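Subject: Re: Lint on dark reds, and folding on top of plush
Date: 15 September 2025
From: Anahera Cosgrove

Replying to Leonie's two points in order, lint first, then the folding surface.

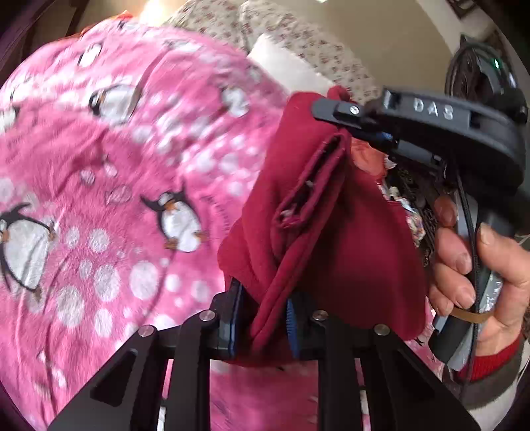
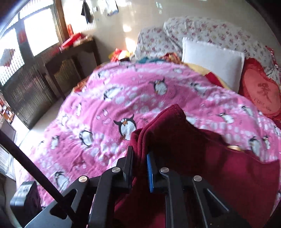

Leonie Hapeta wrote:

> I've moved the folding off the table and on to the spare bed, and
> the dark things now come away with fluff on them. Is it the
> blanket or the wash? Also my hems won't lie flat on it. The Lowther
> notes say to press each fold with the side of the hand, but the
> cloth just sinks.

The fluff first. Plush sheds, and a dark cloth laid on it will show every bit, but that doesn't tell you where the lint got on. Wash residue collects inside folds and along hems as well as on the face. Open the cloth before you blame the bed. On the deep-red one over the pink penguin blanket, the first picture has a pale speck inside the long rolled opening and a larger whitish bit at the lower end of it. I would not assign either to the blanket on looks alone. Pale lint on maroon could come from a towel in the same load.

A test that takes one wash:

1. Wash the dark piece without towels.
2. Shake it outdoors and go over both faces with a Stuko roller.
3. Fold it on a bare table and check the inside of the folds.
4. Unfold, refold on the blanket, check again.

If step 3 is clean and step 4 isn't, it's the blanket. If step 3 already shows lint, look at the drum filter and the load size. My Jusov is set to 40 degrees for darks and I keep the spin at 80 per cent of its top speed — the 3000 hours on the motor may have something to do with that habit.

On the hems. The Lowther method assumes a hard surface. On plush the lower layer follows the pile and any wrinkle in the blanket, so pressing moves both cloths together. What works for me:

- Pull the blanket taut at the corners.
- Lift the doubled hem clear of the pile and run it between finger and thumb to the corner.
- Lay it down from the corner outwards. Do not drag it.
- Smooth with the flat palm, lightly.

In the second picture the thick hem is standing up in parallel rolls, and that is the stage at which to line the edges up. Once they are down on plush you will be chasing them.

A board under the work cures most of it. I use the lid of a Trulteck storage box, catalogue number 1707, which I bought in May for another purpose. Any flat lid will do if it is wider than the finished fold.

Leonie, which fibre is yours? I've assumed cotton throughout. If it's a synthetic, static will pull fluff off the blanket and step 4 will fail whatever you do with the wash.

Anahera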